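Trudach office gives up 9 cabinets in records clean-out

Staff at the Trudach branch of Du Plessis, the land survey and conveyancing firm, are partway through a records clean-out that will see nine of the office's storage cabinets emptied and passed on before the lease on the upper floor runs out in April.

The firm has kept paper files in Trudach for longer than most of its current staff have worked there. Boundary surveys, easement letters and old correspondence were stored wherever there was space, and over time the cabinets filled up with little regard for suburb or year. A stocktake earlier in the year put the total at 201 file boxes, with a further stack of folders that had never been boxed at all.

The office is working through one cabinet at a time. Both doors are opened, everything on the shelf is pulled forward and checked, and file boxes go up on the cabinet top while their labels are read against the register. Folders are dealt with after the boxes. Anything without a written label is opened and gone through page by page, and that has been the slowest part of the job. 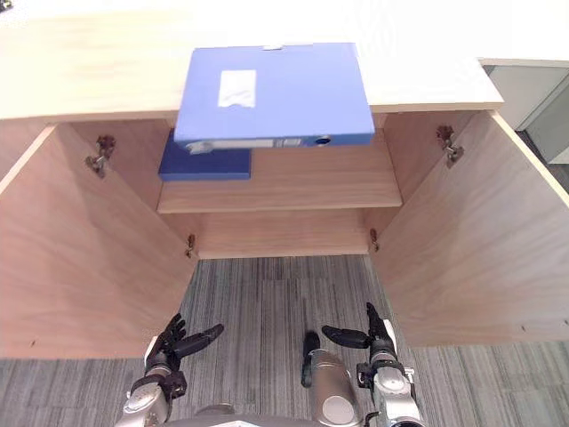
Files are being sorted into those the firm has to keep on site, those going to storage and those that can be securely shredded. Roughly 100 boxes are expected to go to the Wallavetti storage centre, where the firm has taken a unit on a two-year term. Original survey plans will stay in Trudach, in a locked room on the ground floor.

Clients with papers held by the office have been sent a letter asking whether they would like them returned. Those who want their documents back can collect them from the front counter between 8 am and noon on working days, and will need to bring identification. Papers that are not claimed will be kept - the firm says no client originals will be destroyed as part of the clean-out.

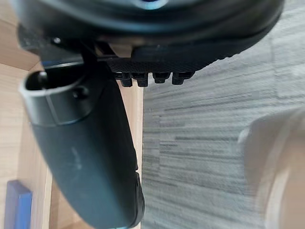

The cabinets themselves will be offered to community groups once they are empty. They are plain timber units with double doors, and the firm is not asking for payment, though groups will need to organise their own trailer or ute. Shelves will be left in. Anyone interested is asked to leave their details at the counter, along with how many they could use. Schools and kindergartens in the area will be given first pick.

Surplus file boxes and folders in good order are also being put aside. Skullel, the shared workspace two doors down, has already asked for a share of these for its tenants, and the rest will be reused in the ground-floor room.

Phone enquiries about older files may take longer than usual to answer while the work is going on, as some boxes are off their normal shelves. The Trudach counter will keep its regular hours throughout, and new survey bookings are not affected.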